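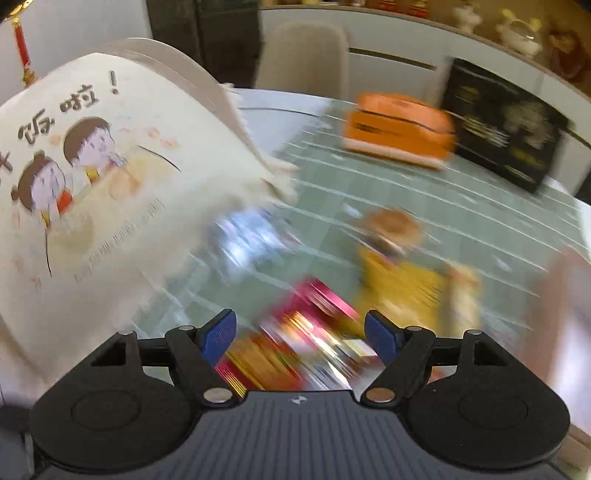 Odair Medeiros has been telling people for years that they wash their tablecloths too much, and he charges them for the advice. His evening class in Elstead, on the care of household linens, costs 80 dollars and fills up every October. I went in doubtful and came out only a little less so. Take a cloth like the gray-green one with thin white lines, on a round table. Medeiros would have you shake it outside, spot clean it, and put it back for another week. "People see a crumb and reach for the detergent," he told me. "It's a habit. Their mothers did it."

Maybe their mothers had a point. I asked what happens with gravy, and he said gravy was a special case. I asked about red wine. Also a special case, along with beets, candle wax and anything a child has sneezed on. By then I was wondering what was left.

"Dust," he said. "Ordinary use. Most days nothing is spilled."

He has clearly never eaten at my house.

His main claim is that hot water and a dryer wear out cotton faster than meals do. He says he tested this with 24 napkins, half washed hot and half washed cool, and that the hot ones went thin at the hems first. When I asked to see them he said they had been used up as rags. I would have liked to see them. Cool washing does seem gentle enough, but one man's napkins are not much to build a class on.

Ronaldo Arruda ran the laundry at a hotel in Pemenlow before he retired, and he doesn't buy most of it. "We washed everything hot, every day," he said. "Did it wear out? Sure. You bought more." He figures a good cloth should last 195 washes and that anyone who gets past that is bragging. He does agree with Medeiros about fabric softener, which both men call a waste of money.

I brought this back to Medeiros, who shrugged. "A hotel has a budget for tablecloths. Do you?"

I don't, so I have been washing mine cool since then. The gravy stain is still there.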